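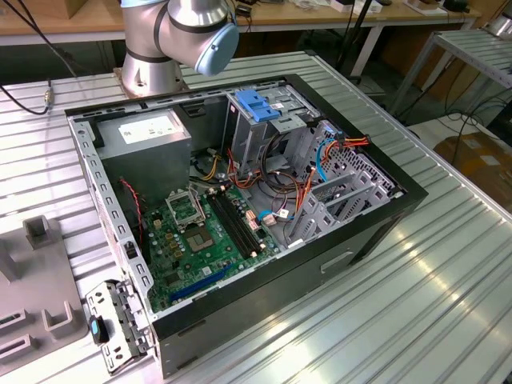

Figure 3. The tower chassis on its side with the panel removed. The power supply, motherboard and drive cage stay in place; the processor socket and both memory slots are empty.

3.2 The object set: a desktop tower

Most earlier work on part removal and part replacement uses purpose-made boards with pegs, gears and plugs. These are easy to measure and easy to reset, but they leave out much of what makes real equipment hard to service. We chose an ordinary desktop tower as the main object in this study. Towers of this type are still common in offices and schools, they reach recycling centers in large numbers, and their parts are large enough to be handled one at a time.

The tower used for all trials came from the Flondholm reuse depot. It was received in July with its processor, cooler and memory already taken out. We did not replace them. An empty socket and open memory slots give a clear view of the board, and the tasks in this section concern the drives and the cables that serve them.

The case is laid on its side, so that the motherboard forms part of the floor of the work area and parts are reached from above. Its position on the slotted aluminum table (Figure 3) was the same at the start of each trial to within 5 mm. The case is set at an angle to the table edge. We tried a square placement first and found that the drive cage was harder to reach that way.

3.3 Layout of the interior

For planning and annotation we divide the interior into zones. The power supply zone takes up one upper corner of the case and is treated as fixed. The board zone lies below it and holds the processor socket with its retention frame standing open, the two memory slots and the long blue expansion slot. The drive zone is at the other end and holds the cage with its blue plastic latches. Between the board and the drives is what we call the cable zone.

The cable zone has no fixed shape. Power leads in red, orange, yellow and black cross the middle of the case, and their loops fall differently each time they are moved. We decided against tying them down. In a tower that has been opened for repair the leads are usually free, and a method that depends on neat bundles would be of little use to a depot.
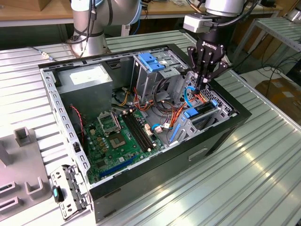
Figure 4. Reaching into the drive zone. The blue latches are on the drive cage, and the power leads cross the floor of the chassis.

The blue SATA cable needs separate mention. It curves along the drive side of the case, close to the path a drive takes on its way in or out. During annotation we marked any contact between this cable and the caddy as a cable event, whether or not it changed the course of the trial. Contacts with the power leads were marked separately.

Lighting also differs between zones. The sheet metal of the cage and power supply reflects light, while the black outer shell returns very little. Annotators working from a single view often disagreed on where a cage wall began. We therefore gave them a close view and a fixed view side by side and asked them to use the fixed view when the two did not agree.
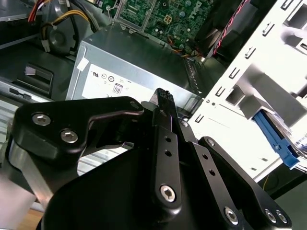
3.4 The drive and caddy task

The main task is to place a 3.5-inch hard drive in the lower bays. The drive is carried in a blue plastic caddy with side rails. The caddy must be lined up with the bay before it is pushed home, and the rails allow only a small error in angle. A trial ends when the latch closes or when 200 seconds have passed.

Removal is the same task in reverse, with one added step: the latch has to be released before the caddy is pulled. We report the two directions separately, as they fail in different ways. Insertion tends to fail at the mouth of the bay. Removal tends to fail at the latch, or later, when a loose lead catches on the caddy.

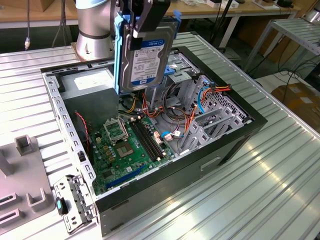 Figure 5. Hard drive in its blue caddy, held upright above the open case. The drive label reads 1 TB.

We collected over 3000 trials with this tower. Annotators at Dahlgren and Onance labeled the start and end of each contact using the Kaveo labeling tool. Each annotator first completed a practice set of 15 trials, which is left out of the results. Trials in which the case itself shifted on the table were kept and given their own label.

The same drive was used throughout. Wear on the caddy rails was checked by hand at the end of each day of collection. The label definitions for the drive and cable zones are given in Appendix B, and results by zone are reported in Section 4.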